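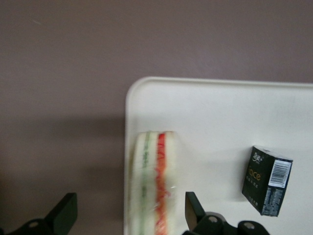

The lunch tray task, from the wrist camera. Sandwich first, then the little box.

I have been going to my daughter's robotics club since the fall, mostly as a driver and a holder of extension cords, and I've kept fairly quiet about it here. A few of you asked for an update after I complained about the fundraiser. So, an update.

The club is called Prirkon. Don't ask me why, the kids voted on it before we joined. They meet Thursday evenings and most of Saturday, and they are building toward a competition in June where each team's arm has to do a set of household jobs on a table. Moving lunch items off a tray is one of them. The judges bring their own tray and their own items, and the team finds out what they are when it finds out.

I went in a skeptic and I'm still one, though the reasons have moved around a bit.

My first complaint was money. The arm and its gripper, the computer, the entry fee and the spare parts came to 3669 dollars. That's a lot of car washes. The coach, Dymphna Hanrahan, went through the receipts with me when I asked, which I appreciated, and she didn't pretend it was cheap. She said the school orchestra costs more. Maybe so, but a cello still works the year after you buy it. I've seen what's in the closet from earlier seasons.

My second complaint is the one I want to get into, and that's what the kids are learning. When I pictured a robotics club I pictured gears. I figured there'd be some arguing about gears. There was a little of that in October, and then the gripper went on and the screws got tightened, and ever since then it has been driving the arm by hand, over and over, and saving the recordings. One kid drives, one kid resets the table, one kid writes down whether the try was any good. Then they swap. The program learns from the recordings, and then the arm tries it alone.

They have 2761 recordings now. The goal is 3000 by the end of the month. My daughter talks about this number the way I used to talk about my savings account.

I asked Bence Vörös, who is sixteen and does most of the training runs, what he'd learned from the first thousand. He thought it over and said that plastic wrap is awful. The fingers come down on either side of the sandwich, and if they close a bit too far over, they pinch the film and none of the bread, and up comes a corner of plastic with a sandwich swinging off it. If they close too hard you get a flat sandwich. There's also the shine. Any light from above puts a bright spot on the wrap, and the bright spot moves when the camera moves. The tray is white, the bread is close to white, and he thinks the green and red stripes of the filling are what the program is really going by. He'd like to test that with plain cheese. I thought that was a pretty good answer, and I went and got him a soda.

So somebody is learning something. My worry is that it's Bence. The rest of them are putting in hours at what looks to me like data entry with a joystick. Hazel Pruitt (ninth grade, very polite) has reset that tray so many times that she does it while reading. When I asked her what the program does with the recordings, she said it "looks at them."

Dymphna's view is that real engineering is mostly this, and that the patience is the lesson. I've worked in a county records office for a long time and I can tell you patience is a lesson you can get for free.

Then there's the success rate, which gets announced at the end of each Saturday and goes up on the whiteboard in green marker. Last Saturday it was very good. I asked whether the tray had been in the same spot all day. It had. Same table too, same overhead light. Ayman Salameh, the other parent who hangs around, slid the tray over by a hand's width and turned it a bit, and they ran ten more. Three worked. To the kids' credit they wrote that on the board as well, and there was a real argument about whether the next batch should have the tray in a new place every time. It was the best twenty minutes I've seen in that room! Kids who hadn't talked all day were drawing on the backs of the log sheets. I'd trade a few hundred recordings for another argument like it.

They decided to move the tray for the rest of the batch – and to bring different sandwiches, which means the parents are bringing different sandwiches. I've got egg salad. Somebody else signed up for a burrito, and I do want to be there for that.

We'll keep going. She likes it, she comes home tired and talks the whole drive, and I don't get that from many other things. But I've told Dymphna I'd like every kid to take a turn at the training part before June, Hazel included, and she said she'd see what she could do with the schedule. I'm going to ask again Thursday.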